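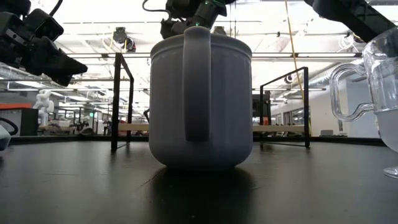 The big gray mug, handle side, with the clear pitcher next to it.

Mugs & Pitchers — Questions We Get A Lot

Last updated 2024-04-16. Imelda Cruzado answers these, usually between packing orders, so excuse the short replies. If yours isn't in the list use the contact form.

SIZES AND FIT

How much does the big mug hold?
976 ml to the very brim. Nobody fills it to the brim. Figure on a good deal less if you plan to walk anywhere with it. The old product page said 1000, that was the number off the first drawing and we never changed it. Fixed now.

Will it go under my coffee machine?
Depends on the machine. It's a tall mug. Most pod machines, no, unless the drip tray comes out. Measure from the tray to the spout and compare with the height on the product page before you order please — this is the main reason we get them back.

Does it fit a car cup holder?
No. The base is narrower than the belly but the belly is what gets stuck. And the handle.

I have large hands. Can I get my fingers through the handle?
The handle is a tall loop but the opening is on the narrow side. Two or three fingers for most people. If you like to put your whole hand through, look at the Ellis, it has a wider loop and a straighter body.

Is the handle comfortable when the mug is full?
It's wide and flat, so it doesn't dig in the way a thin round one does. A full mug this size is still heavy. Use your other hand on the body if your wrists bother you.

What about lefties?
Same either way. No print on it so there is no wrong side.

COLOR AND FINISH

Is it gray or purple? My screen shows purple.
Gray with a little lavender in it. Under a cool light it goes more gray, in a warm kitchen you notice the lavender. If you want a plain gray with nothing in it you won't like this one.

Is it shiny?
No, matte. A shiny table underneath will make it look even more matte.

Does the matte finish show spoon marks?
Sometimes, inside. Thin gray lines from metal spoons. Baking soda paste on a soft cloth, rub, rinse. Don't use steel wool, it leaves a polished patch and I can't do anything about the patch.

Coffee or tea stains?
Soak overnight in warm water with a spoon of baking soda. Tea takes two goes.

What are the faint lines down the sides?
Part of the shape. Not cracks. You get a bit of grip from them. They can hold crumbs or dried milk so run a brush down them once in a while.

Will you do other colors?
A dark green in June if the samples come back right. Last ones came back looking like pea soup.

POURING FROM THE PITCHER

Can I fill the mug straight from the pitcher without splashing?
Yes. Put the mug down first, don't hold it. Rest the pitcher's lip close to the mug's rim and go slow at the start. The splash mostly comes from the first second of pouring when people tip too fast.

Which one should I put on which side?
Pitcher on the side of your pouring hand, its handle pointing in toward you or toward the mug, whichever you grab easier. Mug handle to the front so the person drinking can take it. That's how we set the table here.

The water in my pitcher is cloudy. Is something wrong with it?
Usually not the pitcher. Fill a plain drinking glass from the same tap and let it stand. If it clears from the bottom up, that was air in the water. If it stays cloudy, ask your water supplier. If the glass is clear and the pitcher isn't, it's soap left behind or scale, see next one.

How do I get the white film off?
White vinegar and warm water, half and half, leave it 14 minutes or so long as you remember, then rinse well. Bottle brush for the bottom corner where the foot meets the wall. Hard water areas will need this more often.

Can I put boiling water in the clear pitcher?
No. It's plastic. Cold and room temperature drinks only. Iced tea is fine once it has cooled. Customers have tried it right off the stove and the pitcher does not go back to its old shape.

Can I carry it full by the handle?
Sure, but a hand under the base on stairs.

WASHING AND STORING

Dishwasher?
Mug yes, either rack, though the top is too low in a lot of machines. Pitcher by hand. It'll survive a cycle but it goes dull after a few and then you write to us.

Microwave?
Mug yes. The handle can warm up so use a towel. Pitcher no.

Can I stack the mugs?
Not really. The rim is rolled and thick and the base doesn't sit down into it. They'll balance two high on a shelf nobody bumps. We'd put them in a single row, handles all one way, they take up less room like that than you'd think.

Will it scratch my glossy table?
The foot is smooth when it leaves us. Grit under it will scratch though, same as under any mug. Wipe the table, wipe the foot. Dark glossy tops show every little thing so maybe a coaster. A standard Ristico coaster is a touch small, get the large.

ORDERS

Do you sell the mug and pitcher as a set?
Yes, look for Forus Table Pair. Same price as buying seperately, one box in place of two, so you save on shipping.

Mine came chipped.
Sorry. Photo of the chip and a photo of the box, within 11 days of delivery. We send a new one, you keep the chipped one. Makes a good pen pot.

Do you sell just a lid?
Not ours. The Lüthi silicone lid in the large size sits on the rim OK — doesn't seal, keeps the heat in and the cat out.

Can I return it if I just don't like the color?
Unused, in teh box, yes. You pay the postage back. Email first so I know it's coming.

Do you engrave names?
No.

Where do I find the height and the weight?
Product page, scroll past the reviews, tab that says Details. I have asked for it to be moved up.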